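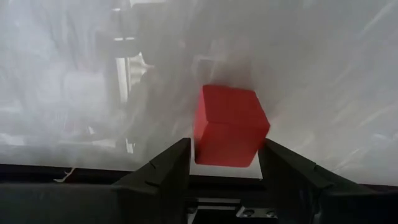 Valter Haugland留言问，积木按颜色收还是按形状收，他家两种都试过，孩子玩两天就全混了，有没有省事一点的办法。

我的做法是先按形状收，颜色只在找东西的时候用。红色方块和红色长条放在同一个箱子里，搭的时候还是要翻；方块全在一处，伸手就能拿到，颜色一眼就分得出来。下面写的是整套流程，从清空桌面到盖箱子，第一次做要花一个下午，以后每次收拾半小时以内。

需要的东西

一张擦干净的桌子，越大越好
带提手孔的塑料箱，两个起步
两块软布，一块湿一块干
一个盆，中性洗洁精少许
旧牙刷
铅笔、纸胶带
厨房秤（可选）

第一步：腾桌子

桌上别的东西先拿走，桌面用湿布擦一遍，再用干布擦。浅色桌面最合适，深蓝、深紫的积木放在上面很清楚，浅黄的小薄片要留心，容易看漏。桌面如果反光厉害，把灯挪一挪。

箱子放在桌子靠里的一侧，并排摆，人站在外侧。中间留出一块空地用来分拣。箱子不要放在手边，否则胳膊来回碰，刚摆好的积木会被扫到地上。

第二步：全部倒出来

一箱一箱地倒，倒完一箱分一箱。倒的时候箱口贴近桌面，慢慢倾斜。圆柱会滚，倒出来以后马上竖起来，或者用一块长条挡住。

混在里面的发卡、纸屑、别的玩具零件先挑走，单独放一个碗里。

第三步：按形状分堆

我分成这几堆：

正方体
长方体，短的
长方体，长的
圆柱
薄片
有斜面的和不规则的

长短的分界不用太讲究，拿一块常用的方块比一下，长度超过两块方块的算长条。薄片单独放，它们最容易压在别的积木底下。有斜面的放最后分，先把规整的拿走，剩下的就是。

第四步：检查

拿起来转一圈，看棱和角。好的积木边是直的，面是平的，放在桌上不晃。把两块同样的方块面对面贴住，对着光看中间有没有缝，有缝说明有一块变形了。

有下列情况的挑出来：

角崩掉，摸着扎手
表面掉漆或者起皮
裂缝里嵌了脏东西
太小，能被三岁以下的孩子整个放进嘴里

扎手的木积木可以用400目砂纸轻轻磨一下，磨完用湿布擦掉粉末。掉漆的我一般不补，直接淘汰。小块的另装一盒，放在高处。

第五步：清洁

先弄清楚材质。拿不准的一律按木头处理，不要泡水。

塑料积木：盆里放2000毫升温水，洗洁精挤一点点，泡十分钟，用牙刷刷棱边，清水冲两遍，摊在毛巾上晾。空心的要甩一甩，里面积水会发霉。

木积木：软布蘸水拧到不滴水，一面一面擦，随即用干布擦一遍，放在通风的地方，隔一会儿翻个面。不要晒太阳，也不要放在暖气上。

布积木：看水洗标。

旧漆面的积木擦之前先找一块试，布上如果带颜色，就只用干布。
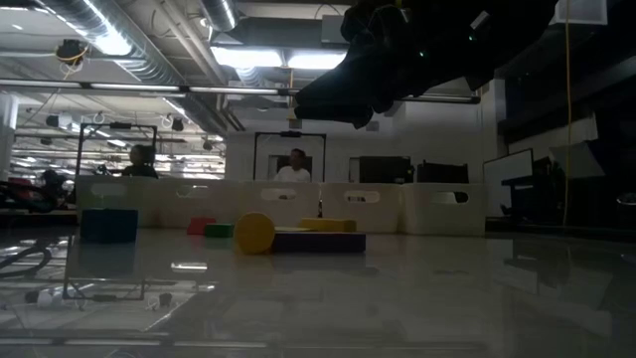 有读者说，她家积木分好堆之后总是装不下原来的箱子，问是不是一定要买大箱子。

大多数时候不用。随手扔进去，中间空隙很大，按下面的顺序码，同样的箱子能多装不少。

第六步：装箱

长条先放，沿着箱子长边平铺在底层。底层铺满以后放短的长方体，方向和底下一致。正方体放第三层，靠一头码齐。圆柱横着放会滚，竖着放在角上，旁边用方块卡住。斜面的两块对拼，斜面贴斜面，合起来接近一个方块，再塞进空当。薄片最后放，立着插在边缝里，或者装进小布袋放在最上面。

我用的箱子内高190毫米，码到离箱口还有两指宽就停。再高的话，叠放时上面的箱子会压住积木。

重量也要看一下。给孩子自己搬的箱子，连箱子一起最多2000克，超过就分成两箱。木积木比看上去重，装到一半先提一提。提手孔在侧面的箱子，注意里面的小块会不会从孔里掉出来，小块放在孔的下沿以下，或者先装袋。

第七步：做标记

纸胶带贴在箱子短边，用铅笔写形状。孩子不认字的话画图形，一个方框，一个圆，一根长条，够用了。标记只贴一面，箱子摆的时候这一面朝外。

胶带每过几个月会翘边，撕掉重贴。不建议用记号笔直接写在箱子上，以后换内容不好擦。

第八步：平时怎么收

每天收拾的时候不必分这么细。准备一个临时箱，玩完全部放进去，周末再分一次。孩子愿意分就让他先拿最好认的，一般是方块和圆柱，剩下的大人来。

如果桌上有没搭完的，问一声再拆。要留着的话，底下垫一块硬纸板，整个端到架子上。

常见问题

不同牌子的能混在一起吗？
尺寸差一点的，搭高了会歪。我把Pastisness那套和别的分开放，箱子标记上多写一个P。

少了几块怎么办？
先看沙发垫底下和提手孔附近的地面。找不到就算了，散装的方块很好配，量好边长再买。

箱子要不要带盖？
放在柜子里的不用盖。放在地上或者床底下的要盖，灰尘落进去还得重新擦。盖子如果扣得太紧，小孩打不开，就改用一块布。

木积木洗过以后有味道？
多半是没有干透就装箱了。倒出来重新晾，箱子也擦干，敞着口放一晚。

多久清洁一次？
一般一两个月一次。家里有人感冒，好了以后补一次。

更新：Eskil Fjeld问的旧积木翻新，步骤比较多，打算另写一页，五月放到Serside上。砂纸目数和漆的选择到时候一起写，这一页的第四步只管去毛刺。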